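Okay, so I promised a few of you an update on the shirt folding thing, and I finally have one that isn't just me complaining!

Quick catch-up if you missed the last post. Since December I've been trying to get our two arms to fold laundry by copying a person. You drive the arms by hand through the whole fold, you save the recording, you do that a lot of times, and then a model learns to guess the next little chunk of motion from what the cameras see. My setup is called Simell (yes, I named it, no, I won't say after what) and it did fine on plain dish towels. Shirts were a mess. It would grab a sleeve, fold it halfway, let go, and then sort of hover there like it had forgotten why it walked into the kitchen.

So I went back and watched the recordings, all of them, with a big bowl of popcorn. And what jumped out at me was how I start. When I'm doing the demos I always shake the shirt out nice and flat first, and then hit record. Of course I do, it's easier! But that means the model had hardly ever met a crumpled shirt. The second a sleeve flipped over on itself, it was looking at something brand new.

Jolene Treloar had the fix, and it's almost embarrassingly simple. She told me to stop recording only whole folds and start recording rescues. You drop the shirt any old way, record just the part where you get it from bad to okay, and stop there. Five seconds, maybe ten, done. Then you mix those short clips in with the long ones when you train. We'd read about people doing similar stuff for picking up blocks, but I'd never thought to try it on cloth.

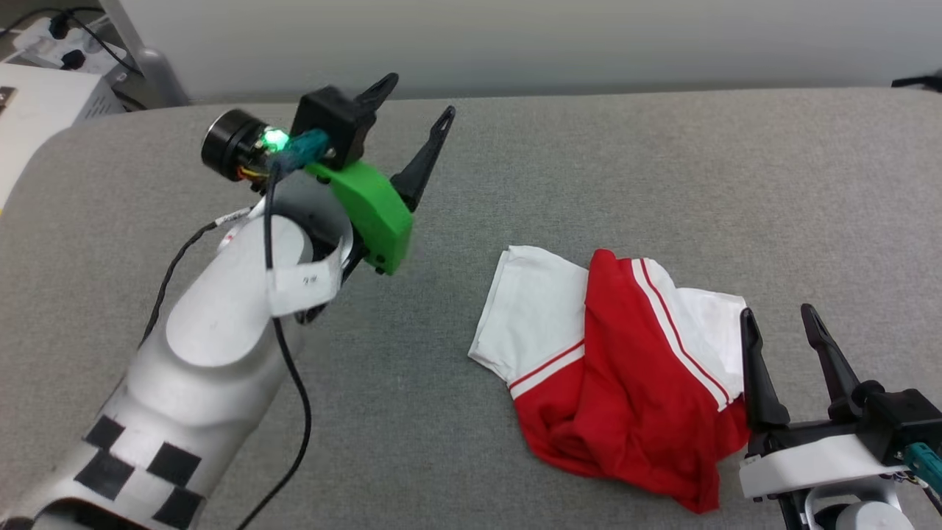

Red and white jersey, loosely folded, grippers open on the left arm.

Stripes were a bonus I didn't expect. On solid colors the model has a hard time telling which way the fabric is running, and with a pair of white stripes going across the red it seems to have something to line up with. That's my hunch anyway, I haven't tested it properly, so please don't quote me at your lab meeting.

Now the numbers! I ran 20 tries with the old model and 20 with the new one, same jersey, dropped in a heap every time. The old one finished 5. The new one finished 19!! I ran out into the hallway and told the first person I saw, who was very polite about it.

The one miss was a collar tucked underneath, where neither arm could find an edge to pinch. I think that needs rescue clips of its own, and I've started a folder for them.

Two warnings if you want to try this. Keep the rescue clips under half of your training mix, or the thing gets so into tidying that it never gets to the folding (ask me how I know). And label where each clip stops. I didn't at first, and Abernathy, our poor old training computer, spent a whole night learning from garbage.

Next up is hoodies. Wish me luck with the drawstrings.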